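My bench tidy began on Tuesday with one pipette and ended, as these things do, with opinions about racks.

I had 46 tubes in a drawer at Culenar, most labelled in handwriting I'm willing to swear isn't mine. The drawer went first. Then the tabletop, which is black and therefore honours every speck of dust with a spotlight. What survived the cull was the stand with the blue bar, the clear rack, a couple of turquoise-capped tubes and the yellow-orange one I keep meaning to deal with.
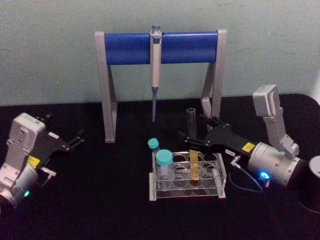

Hideaki Sasaki reckons a stand for a single pipette is vanity, and that a drawer with a bit of foam in it did him perfectly well for 10 years. He also thinks clear racks are a menace, having once put his elbow through a row of samples he swears he couldn't see.

Fair enough on the racks. On the stand I won't budge. A pipette lying on its side rolls, and it always rolls towards whatever you've just spilled. Hung up by the middle of the bar it minds its own business, and I can find it without patting down the whole bench like a bloke who's lost his glasses.

The rack is another matter. I like mine filled from the left, and I'm told this is a personality flaw. I tried colour coding the caps last October and ran out of colours before I ran out of tubes, so turquoise it is.

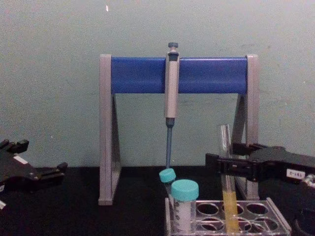
Pipette up, turquoise caps to the left.

Next week, the fridge. I've been putting it off since we moved in.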